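Progress report to the Krasniqi Fund
Cusora Guesthouse and Homestay Network
Prepared by Pilar Sosa, coordinator
April 23, 2023

Dear Milagros Ulloa,

With this report I inform you about the work done with the second part of your grant. I follow the same order as in our work plan, so it will be easier to compare. The expenses table is sent in a separate file.

1. Rooms and repairs

The guesthouse in Cusora is open again after the rainy months. The roof over the back rooms is repaired and the two bathrooms on the upper floor have new pipes. We had planned to change the windows on the street side too, but the carpenter got a bigger job in Virkia and he could come only in the last days of March. He has finished three windows. The other two are waiting for glass.

Guests asked many times for better heating at night. We bought thicker blankets with the money from the furniture line, as we agreed by phone, and we postponed the new wardrobes. The old wardrobes are not beautiful but they close well.

2. Homestay families

In the previous report I wrote that four families in Cirnora wanted to receive guests. Now we have 5. The new family lives close to the bus stop, and this is a big help for travelers who arrive after dark. Every family received a mattress, bed linen and a lamp for reading. Two families also asked for a lock for the guest room door, and we paid for it from the small expenses.

One family had a disagreement with a guest about the hour of dinner. The guest wanted to eat at nine, and the family eats at six. We solved it with a soup kept warm on the stove, and now the meal hours are written on the welcome sheet in three languages. The translation to German still has some mistakes, I am afraid. A former guest promised to correct it.

3. Visitors

From the opening of the season until the end of March we registered 688 guest nights, the guesthouse and the families together. Of these, 82 were in the homestays. This second number is lower than we wished. Most travelers still book only one night in Cirnora, before the walk to the lake, and they do not know that there is also a weaving workshop and a very good market. We are preparing a small printed map with these places. The printer in Virkia gives a good price from 500 copies, so we will order this quantity.

Long-stay guests who help in the school or in the vegetable garden pay a lower price, as before. They stay normally three weeks or more. I think they are our best advertisement – several new guests came because a friend had been with us.

4. Training

The cooking and hygiene course was held in the guesthouse kitchen, on four afternoons. All homestay families sent one person, and one family sent the grandmother and the granddaughter together. The teacher was strict about storing the food, and some families did not like it in the beginning. At the end they asked for a second course, about breakfast for vegetarians.
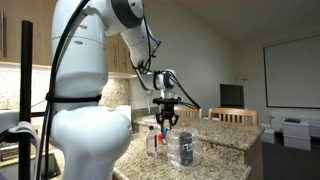
The English course is going slower. The teacher can come only one evening per week, and during the harvest many people were absent. We will continue it until June, using the hours that were lost, without additional cost for the Fund. For the next season I would prefer shorter lessons in each village, even if the groups are smaller.

5. Difficulties

The road between Cusora and Cirnora was closed for nine days after a landslide. We had to cancel some bookings and we returned the deposits to the guests. Also the internet connection in the guesthouse is weak, and some reservations arrived to us one day late. We have asked for an offer from another company and I will send it to you before we sign anything.

6. Next steps

Until the next report we want to finish the two windows, print the map and visit a sixth family which is interested. We would also like to move the unused part of the transport line to the second cooking course. For this change we need your written permission – please tell me if an email from me is sufficient or if you need a form.

If you or a colleague would like to visit us, please tell me two weeks before, and I will reserve the quiet room on the garden side.

With kind regards,
Pilar Sosa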